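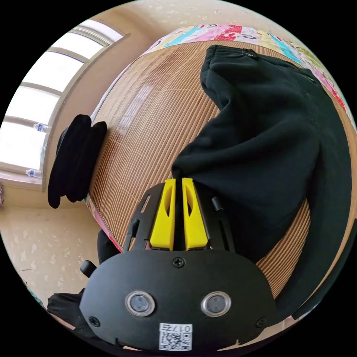 Finger choice affects a hand-held gripper more than any other part you can swap in an afternoon. This page covers how we compare finger sets on a two-finger hand-held unit using clothing as the test load, and how to record the results so that two operators get figures that can be compared. Fleece is a useful first fabric: it is thick, it folds into broad ridges, and even a blunt tapered finger like the yellow ones has an edge to go for. A black garment on a tan bamboo mat also gives good contrast at the fold line, and that makes the wide-angle view easier to review afterward.

The procedure was written for the Kumeck hand-held body, with the Trarkico finger set as the baseline. It applies to any parallel gripper with removable fingers. Plan on 86 minutes for a full run of one finger set, not counting the finger change.

What you need

- One or two hand-held grippers with charged batteries
- The finger sets to be compared, each marked on the back
- A small cross-head screwdriver
- A firm bed or table with a surface that stays flat
- Three items of clothing: one thick, one medium, one thin
- A log sheet, paper or spreadsheet

Step 1: Set the fingers

Slide both fingers to the fully closed position and check that the faces meet along their whole length. If they touch at the tips first, loosen the finger base, reseat it and check again. Open and close the gripper 22 times without a load. The travel should feel the same at the end as it did at the start. A finger that drags in its track will produce missed grasps that look like operator error in the log.

Write down the width at full opening. Measure at the tips and again at the middle of the finger, as some printed fingers lean outward when open.

Step 2: Check the camera view

Hold the gripper at working height over the surface and look at the live view. Both fingertips must be in view at full opening and at full closure. With a fisheye lens, straight edges near the border will bend strongly; leave this alone. Correcting the distortion at this stage changes the apparent gap between the fingers and makes the two runs hard to match.

Check exposure with the gripper pointed toward the brightest part of the room. A window will often wash out. That is acceptable as long as the fabric still shows its folds when you turn back to it. Dark cloth is the hard case. If you cannot make out a seam on a black garment, add light from the side.

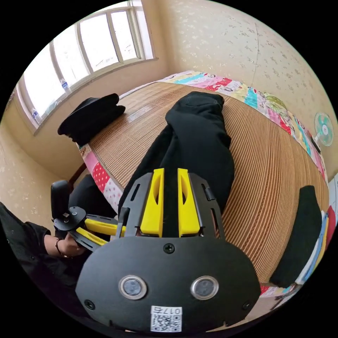 Step 3: Run the single-hand grasps

Start with one gripper. Lay the item flat with one deliberate fold and approach the fold at a shallow angle. Close, lift by the height of one hand, hold for 3 seconds and release. Log each attempt as one of the following:

- Held: the fabric stayed between the fingers for the full hold
- Slipped: the fabric was lifted and then lost
- Missed: the fingers closed without fabric
- Overgrab: the fingers picked up the layer below or the mat

Overgrab needs its own line. In our early sheets it was entered as a success, and the softer fingers looked better than they were. A woven mat is a good surface for exposing it, as a finger that digs in will catch on the slats.

Repeat on a waistband, a hem and a flat area with no fold. Flat areas are where finger sets differ most. Do not skip them because the numbers are low.

Step 4: Run the two-hand grasps

Take the second gripper in the other hand. Pinch the item at two corners, raise it until it hangs free and lower it again. Keep both camera views running. The second view shows the other gripper's approach angle, and you will want it when a slip has no obvious cause.

Watch wrist position. A mounting disc or a long arm on one unit can force the wrist outward, and the fingertips then arrive rotated. If this happens, note it under "angle" and continue. Do not change grip style in the middle of a set. 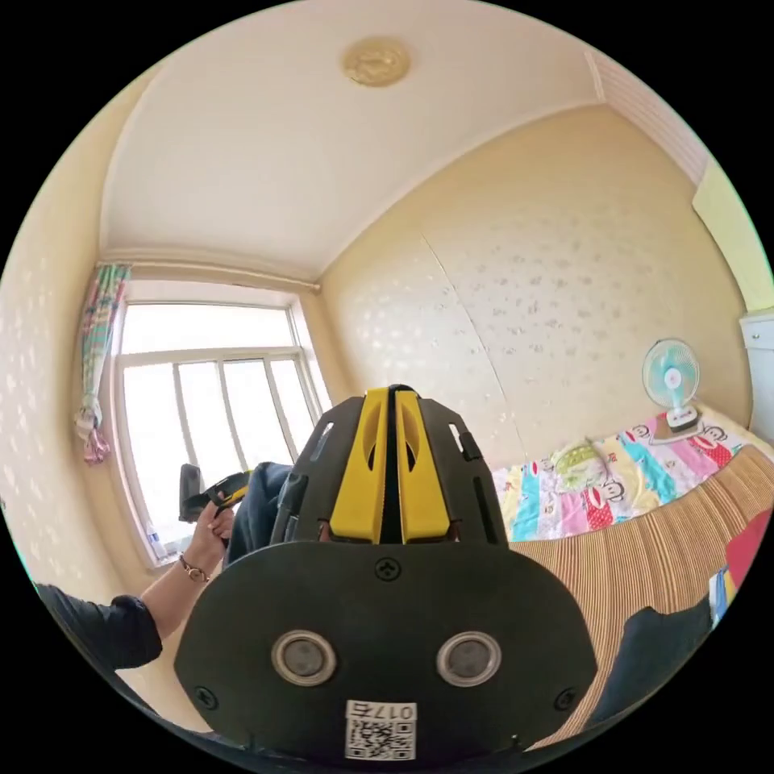
Step 5: Change fingers and repeat

Change both fingers together, never one at a time. Repeat Step 1 in full, including the no-load cycles. Use the same clothing in the same order, and keep the same operator if you can. If the operator has to change, rerun the baseline set first.

Step 6: Compare

Work out the held rate for each item and each grasp location separately. A single overall figure hides too much. Our log for the Trarkico baseline now stands at 467 attempts, and the gap between fold grasps and flat grasps is still wider than the gap between operators.

If two finger sets come out close, go by the overgrab column. Slips can often be reduced with a better approach — overgrabs usually come from the finger itself.

Known problems

Fingers close unevenly: check for lint in the track, then check the finger base screws.

Fabric sticks to the finger after release: the cutout edge may be rough. Sand lightly and restart the set.

Camera view shifts between runs: tighten the body plate screws and repeat Step 2.

Related pages

Grip force check with a kitchen scale
Flirnstead fingers: soft pad and hard pad compared
Time sync for two hand-held units
Głowacki wrist adapter: fitting notes
Choosing test fabrics

Last revised September 27, 2022 | Contact | © Flirnstead | Back to top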